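News > Gadgets > Home Robots

Print this article | E-mail this article

Reading time: 3 minutes

Furavero opens its table-clearing robot to renters

I've been pestering Tronasness for a look at Furavero ever since they put up that little teaser page last September, and this month they finally said yes! So I drove out to their Farngate showroom (terrible parking, good coffee) and spent a long morning next to a two-armed robot whose whole job is tidying up tables.

Quick version for those of you in a hurry: as of June 2019 you can rent one. The plan is 227 dollars a day with a minimum booking of 3 days, and if you'd like to keep it, the purchase list opens at the end of summer for small offices, break rooms and community halls. Tronasness wouldn't give me a purchase price, and yes, I asked more than once.

What you get is the robot itself, two five-fingered hands, a charging stand and the software, which was written by a smaller outfit called Jaiswal. They're the ones who taught it to deal with messy tables. According to the company it has now had 4000 practice runs with ordinary stuff, meaning snacks, cups, office supplies, toys, whatever people leave lying around. I liked that! Too many of these demos use three perfect wooden blocks on a white board, and my kitchen has never looked like that in its life. 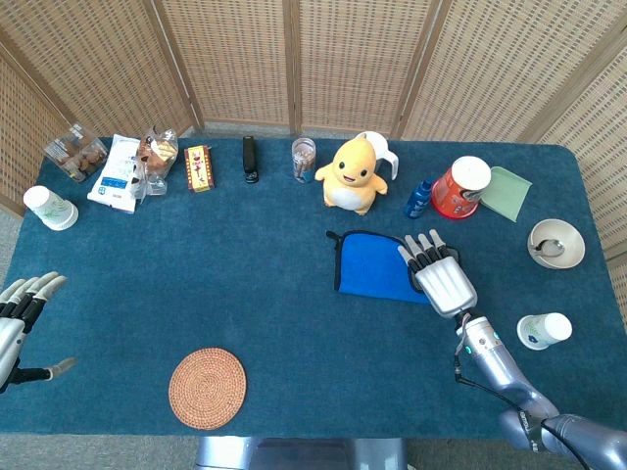 Furavero's right hand at the blue pouch, with a plush toy, cups and snacks still out on the table.

The soft things are what I came to see. A stapler is easy enough to grab, I'd guess, but a fabric pouch folds and slides around, and there's not much on it to get hold of. The hand comes at it palm down with the fingers stretched out, more like a person smoothing a napkin than one of those claw machines at the arcade. I found myself leaning in every time.

You do it all from a tablet. You tap the things you want moved, tap where they should go, and off it goes. Setup took 10 minutes on my watch, and that includes me pressing the wrong button and having to start over (my fault, the buttons are fine). There are little teal lights near the wrist too, which I kept glancing at, though I wish somebody would print a card saying what each pattern means. I had to ask.

Now the grumbles. It's slow. I mean make-a-sandwich-and-come-back slow, and if you're paying by the day you are going to notice. It also needs the table at a set height, so if yours is a low coffee table you're out of luck for now. And the rental doesn't include delivery outside the Farngate area, so folks farther out will have to arrange their own van, which seems a bit much for a machine this size.

Still, I came home wanting one for the week after the holidays, when every flat surface I own disappears under bread bags and paper cups. Would I rent it for an office? For a try-out, sure, I think I would. I'd want to see it speed up before I put money down to buy.

Bookings go through the Farngate showroom, by phone or in person. Tronasness says online booking is coming with the next software update from Jaiswal, and I'll post again once I've had a chance to try that out.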